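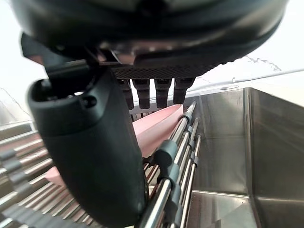 Pink plastic item against the steel rods of the dish rack.

The drying rack deserves more thought than it gets in most shared kitchens. It is bought last, placed wherever the worktop has a gap, and then blamed for every puddle and smeared mug. My view is that the rack should be chosen first and the rest of the washing-up arranged to suit it.

The case for parallel steel rods is simple. A rod touches a plate along a narrow line, so water has somewhere to go. A moulded tray touches it over a wide patch and holds the water there. Rods have one weakness, and that is anything long, light and curved. Such items do not stand in slots made for plates. They lean, and if they lean with the hollow side up they keep a spoonful of water until somebody tips it down their sleeve.

At Kandpal, where I share a kitchen with two other offices, the first rule we wrote down was therefore about angle: hollow side down, one end higher than the other. The second was that nothing stays in the rack overnight. A rack that is never emptied is a cupboard without doors, and people will wash one mug at a time for as long as they can find the one they used yesterday.

A written card by the sink does help, provided it is short. Ours began at 300 words and is now 4 lines. The long version was read once, in December, and then used as a coaster.
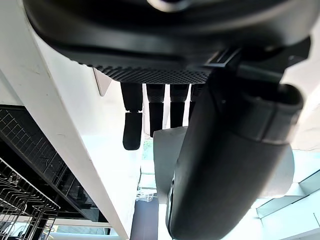 Gaurav Singhal disagrees with all of this and wrote to tell me so. In his view no card has ever emptied a rack, and the only cure is a smaller rack, one that fills by mid-morning and forces the matter. He would also do away with steel rods in favour of a folded cloth, changed daily.

I accept the point about size. A large rack hides neglect for longer. I do not accept the cloth, which works for glasses on a quiet day and is soaked through by lunch on any other. It also has to be washed, and the office kitchen at Kaltgate managed that for less than a week.

Mugs are a separate question. Upside down on a flat surface they trap damp air, and the rim sits in its own drips. Tilted on rods they drain properly. Plastic mugs need longer than china, as they hold little heat from the washing water, and I would dry them by hand before they go on a shelf. 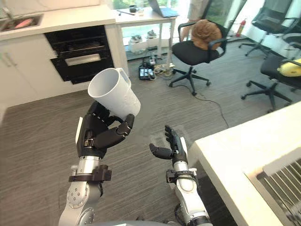

White plastic mug, with the sink and the built-in oven beyond.

As to where the rack goes, keep it close to the basin and on the side of the hand that does the rinsing. Every extra step is a trail of drops on the floor, and on carpet those drops are walked in before anyone sees them. If the worktop is too short for both rack and kettle, move the kettle.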